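About Us

Hello, and welcome to Plustum! I'm Burgi Mösli, and if you've ever rung us up about a wobbly grate or asked whether you can put your big jam pan across two burners (you can, if it sits level), you've probably spoken to me.

We're a small cookery school in Skultardale, up the steps beside the old feed shop, and we teach people to cook on a gas range. I used to run evening classes in a church hall with two camping stoves and a folding table, and I loved it, but you can't really teach anyone a proper simmer on a camping stove. So when the rooms here came up I signed the lease, borrowed more than I should have and bought a range before I'd bought a single chair. For the first month everybody ate standing up!

Gerrit Potgieter joined me that November. He came on the soup course, told me my stock was too salty, and came back the week after to teach me his. He does the Thursday classes now, and most of the bread, and all of the shouting at the radio.

What we teach

Everyday stuff, mainly. Soups, sauces, rice, eggs, a decent custard, what to do with half a cabbage. Our groups are never bigger than 6, so you'll get your hands on the pans and won't be stuck at the back watching somebody's elbows. A full course is five evenings, and you take home whatever you've made, so do bring a tub or two.

The very first evening is all about the hob. We lift the grates off and look at the burner caps, put everything back where it came from, and then talk about which pan goes where. I'm a bit of a bore about lids, I admit. I like a glass one for beginners because you can keep an eye on things without lifting it every ten seconds and letting all the steam out.
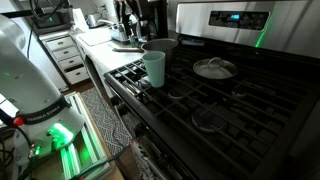
Our kitchen

The kitchen is the biggest room we've got, and the range is what everyone asks about. It's stainless steel with black cast-iron grates right across the top, so you can slide a heavy pan along without picking it up. My wrists are very grateful. The grates do need a good scrub, and Gerrit and I take turns (he'll tell you he does it more often, and he'd be right).

We've a cupboard full of saucepans in every size, most of them from Mofokeng, the catering shop down by the bridge. They've been good to us from the start and still let me pay at the end of the month. The aprons come from Skilent and wash beautifully. Please don't bring your best knives, we've plenty.

Who comes along

All sorts! We've had students about to leave home, a retired bus driver who'd never boiled an egg, and two sisters who argued about dumplings for the whole course and then booked another. Almost 600 people have cooked with us so far and I still get nervous before every new group.

Come and see us

Pop in any weekday afternoon and one of us will put the kettle on. If you want a place on a course, the list is on the board by the door, or you can send us a note through the contact page.

Page last updated 1/31/18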